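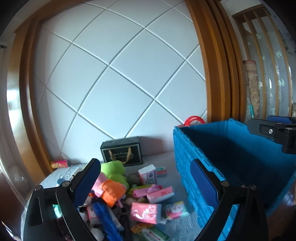

Black gift box with the gold border and gold ribbon handle, back against the wall, with tissue packs, plush and odds and ends on the carpet.

Gedcombe Gift Box, Black and Gold
Item no. 972
In stock
Sold singly or in a set of 4

I've been selling gift boxes from my little shop in Sunville long enough to have strong feelings about them, and the Gedcombe is the one I grab for my own family. It's black, it has an ornate gold border on the front, and a gold ribbon handle so you can carry it to the party without hugging it to your chest the whole way. I know black sounds a bit serious for a birthday! Put it next to a stack of shiny pink bags, though, and it's the one people pick up first.

What fits in it

This is the question I get most, so I try things out at home on the floor. My usual care package is small stuff: pocket tissues, a toiletry or two, a soft toy if there's a kid at the other end, and a little fabric pouch to keep the tiny bits from rattling around. Packs of tissues are great filler, by the way. They're light, they squash into corners, and whoever gets the box will use them up by spring.

A medium plush goes in fine if you put it in first and tuck the flat things down the sides. Put it in last and you'll be sitting on the lid. Anything long and rolled (posters, scrolls, a calendar in a tube) is not going in, sorry. For those I'd look at the Tawhiri tube on the wrapping page.

The handle

It's ribbon, it's gold, and it's the part I was most suspicious of when the samples came. I've had boxes where the handle pulled out the second you lifted them. This one goes through the lid and knots on the inside, so you can retie it if you want it shorter. You'll have to open the box to do that, so decide before you tape anything down.

When the box is standing on a shelf the handle flops over the front and hides some of the border. Some people like that look, I tend to flip it to the back. If yours arrives with a crease in it, run it slowly between your fingers a few times. Please don't iron it with the box attached, I tried and I now have one box I can't sell.

The details
Color: black, gold border on the front, plain black on the other sides
Handle: gold ribbon, knotted inside
Empty weight: 440 grams
Ribbon length before tying: 175 centimeters, so there's plenty for a bow
Arrives: assembled, with one sheet of black tissue paper inside
Gift tag: not included

Keeping it nice

Black shows dust. Wipe it with a dry cloth and skip the sprays, which leave a cloudy patch. I'd also keep it off the carpet if you have a pet that sheds, or at least go over it with a bit of tape before you hand it to anybody. It stores flat only if you're willing to undo the corners, and I never am, so mine live on top of the closet with next year's ribbon inside.

Using it again

A customer in Gerstead told me her box has been back and forth between her and her sister every December, and it's on its third ribbon. I love that! The gold on the front wears first where your thumbs go, so if you're planning to pass it around, lift it from underneath when it's heavy.

Questions I've been asked

Is it strong enough for jars? One or two small ones, yes, with something soft around them. I wouldn't carry a full load of jam by the ribbon.

Can I get it in another color? I've only got black for now. I asked for a dark green and I'm still waiting to hear.

Can you pack it for me? Yes, if everything comes from my shop. Pick your items, add the box, and write "pack it" in the notes. I do these in the morning, so orders in before 10 usually go out the same day.

Does the set come in different sizes? No, all 4 are the same size, and they don't nest. It does make for a big parcel, so if you have a small mailbox, choose pickup.

Returns

Send it back within a month if it's unused and the ribbon is still tied the way I tied it. If it got squashed on the way to you, send me a picture of the corner and I'll mail another one, no need to return the first.

Goes well with: Tawhiri rolled gift tube, Gedcombe tissue paper in black, plain gold ribbon by the yard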